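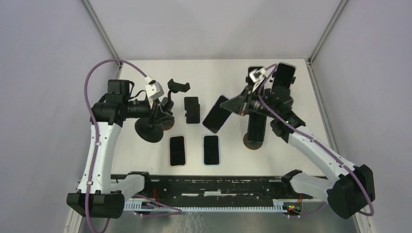
Two robot arms over a white table with phones and phone stands.

For 125 years the people of Grivgate have written down the height of their river. Lizeth Grajales keeps the book now, and in August 2018 she let me read it.

I expected to find one clear line going up. The old pages are more difficult. There are dry years, then floods, then three pages which a mouse has eaten.

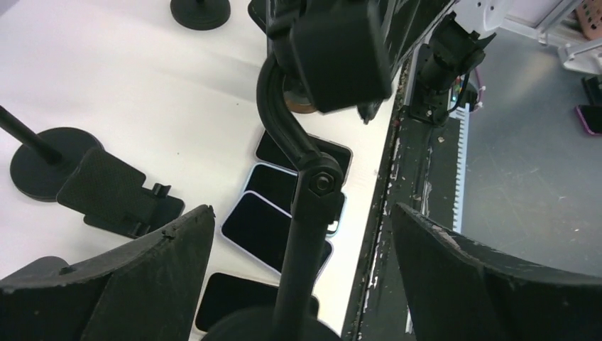 A black phone holder on its round base.

Newspapers like to choose one year from such a book and build a whole argument on it. Both sides in our climate debate do this, and I have done it also.

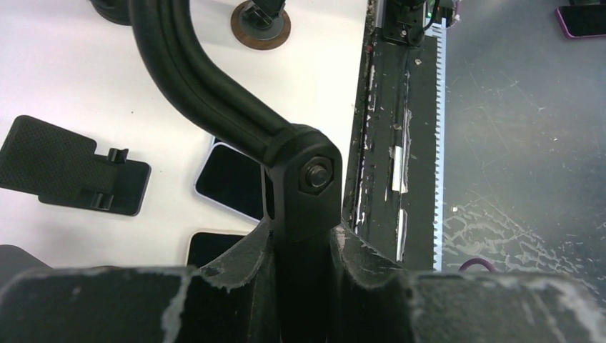 What the book can say

Grajales has 673 entries for the month of May alone. She compares them with the rain records from Paucar, a village higher in the valley. "One flood is weather," she told me. "I need the boring years too."
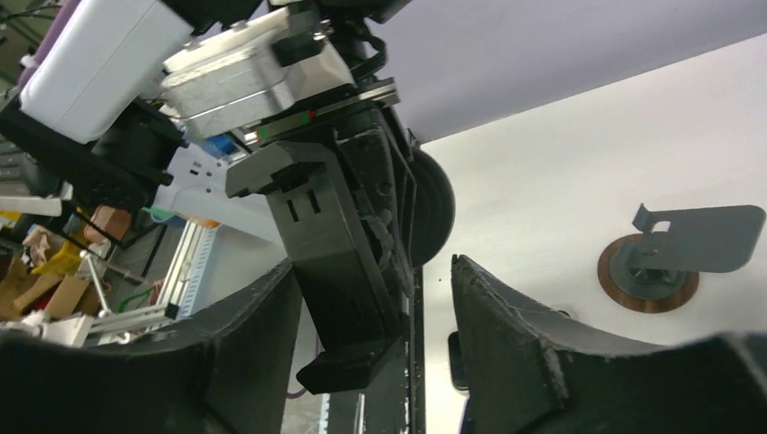

The council wants a short answer before it pays for a new wall. She has offered them a long one, with tables, and they have not yet replied.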